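Benora Computer Recycling – Frequently Asked Questions

What do you take?
Desktops, laptops, monitors, keyboards, mice and the box of mystery cables every household keeps in the hall cupboard. Keep one cable back if you like. You'll need it the day after.

What don't you take?
Microwaves, smoke alarms, car batteries and anything that has been stored in a chook shed. The council transfer station at Loltholm handles the first three. We can't help you with the fourth.

Does it cost anything?
Computers are free. Old tube monitors are $14 each, because we get charged for them too and our generosity has a limit. Businesses dropping off more than 5 machines should ring first.

Should I wipe my drive?
Yes, if you know how. If you don't, tick the box on the drop-off form and we'll do it. Dragging your tax returns to the recycle bin doesn't count as wiping, and neither does a stern look.

Can I get a certificate of destruction?
You can, for each drive, with the serial number on it. Ask at drop-off. Asking in April for something you left with us the previous winter will test everyone's patience.
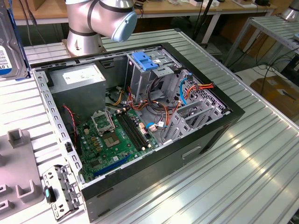
What happens to the machines?
Anything with some life left is tidied up and sold cheaply or passed on to schools. The rest is stripped for parts, and what remains goes off as sorted scrap. Last financial year that came to roughly 617 kilos of steel, plus an unreasonable number of screws.

Will you pay me for my old computer?
No. We know what you paid for it in 2009. We're sorry.

Do you sell refurbished desktops?
We do, mostly between $80 and $200, with a keyboard if you ask nicely. They'll manage email, homework and family photos. They won't run whatever your teenager has in mind.

Where do I park?
Out the back, off Schnyder Lane. The spots by the front door belong to the bakery, and the bakery takes this seriously.

Page last updated Oct 21, 2021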